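Two weeks of steering an arm through a bin of junk

I finished my 41st good run of the evening, put the controller down and noticed that my shoulders were up by my ears. Teleoperation does that to you! You sit in a perfectly normal chair, you move one hand a few inches, and your whole body leans along with the arm as if you could help it over the edge of the bin.

I've been wanting to write this up since I started at the Ostdale shop, mostly for the people who asked what I do there all evening. The short version is that I pick things up. The longer version is that I pick things up with a big industrial arm, by remote control, while the computer records everything: where each joint was, what the cameras saw, when the gripper closed. Later on somebody trains a model on all that, and the arm tries to do it without me. The project is called Preda. I'd never touched an arm this size before I joined, and I'm completely hooked.

There are two ways we show it things. One is by hand, where you switch the arm into its floaty mode, grab it near the wrist and push it where you want it to go. It feels lovely, like moving a very heavy door on very good hinges. We use that for the big, boring moves: over to the bin, up, across, back home. You do it a handful of times and it's done, and you get to feel the weight of the machine, which I think every new person should do on their first day before they ever touch a controller.

The other way is remote, and that's for the picking. You can't have your hand and forearm in the way of the cameras when the whole point is for the model to learn from what the cameras see. So I sit off to the side and drive. The controller follows my wrist, the arm follows the controller, and there's a tiny lag between the two that I stopped noticing on the third night (and then noticed horribly again on the fourth, when I'd had too much coffee).

The bin is where it gets fun. It's a plain dark bin set beside and over the work surface, with a mixed bag of stuff at the bottom, and the arm has to come down from above with its whole load of cables wrapped around the wrist. Those cables matter more than I'd have guessed. Twist the wrist too far one way and the loop tightens, and you can feel yourself getting nervous about it, so you learn to unwind before you go in. After a while you plan the whole pick backward from that. What angle do I want at the bottom? Then where does the wrist need to be at the top?
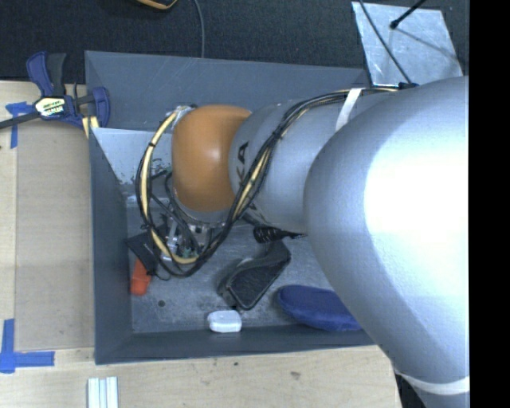

A reader going by Sarkdale, who saw an early draft of this, wrote back that all my talk of planning backward worried them a little, and that a model copying me would pick up my nerves along with my skills. If I always pause above the bin to unwind the wrist, they said, the robot will learn to pause there too, even when there's nothing to unwind. They wanted to know if I ever go back and throw out the hesitant runs.

Great question, and yes, I do, though not as many as I used to! In the first week I marked nearly everything slow as bad. Then we trained on what was left, and the arm came down into the bin with so much confidence that it pressed its fingers into the floor and stopped itself. So now I keep the slow ones if the slowness is for a reason, like waiting to see which way something is going to roll. What I throw out is dithering, where I've moved left, changed my mind, moved right, and gone back left again. You can see it in the plots right away. A good run has a nice smooth curve down to the object and a dithering run looks like a toddler got hold of the pen.

Some things I've learned so far, in no special order.

Flat things are the worst. Anything thin that lies tight to the bottom of the bin takes me three or four tries, and the trick that finally worked was to slide it toward a wall first and let the edge ride up. I was so pleased when I found that one that I did it eleven times in a row.

Soft things are forgiving to grab and awful to let go of. They sag and swing and come down somewhere you didn't aim for. I let them settle for a breath before I open the gripper, and I count that breath as part of the task.

Corners scare me. The gripper is wider than it looks on the monitor, and the walls are closer than they look. When something ends up in a corner I now nudge it out with one closed finger before I try to pick it. Those nudges turned out to be some of the most useful data we have, so if you're starting a setup of your own, please don't edit them out.

Shuffle the bin more often than you feel like. I got lazy and ran the same pile over and over one night because it was a nice pile. The model we trained on that batch was wonderful at that pile.

And record your failures. We keep ours in a separate folder called Tamance, which started out as a typo and is now an official part of the project. When I miss a grab and recover from it, the whole thing goes in the main set, missed grab and all. When I miss and can't recover, it goes to Tamance. I like browsing it over lunch.

As for numbers, the main set is at 2,413 runs, of which 2,052 made it through the last cleanup. I don't have a good feel yet for whether that's a lot. It feels like a lot in the wrist.

The first time the arm did a pick by itself I was standing there with my sandwich. It went down, turned a little to clear its cables (my little turn, I'd know it anywhere), closed on the thing and lifted it out. Then it dropped it on the rim. I yelled anyway. The next try went fine, and the one after that went back to pushing things around without picking up any of them, and I still drove home grinning.

Next up is a fuller bin, with things stacked two and three deep, and a try at swapping between hand guiding and remote driving in the middle of one run. I'll also be testing a lighter controller. If you do this kind of work and have opinions on wrist rests, please leave them in the comments, I will read every single one.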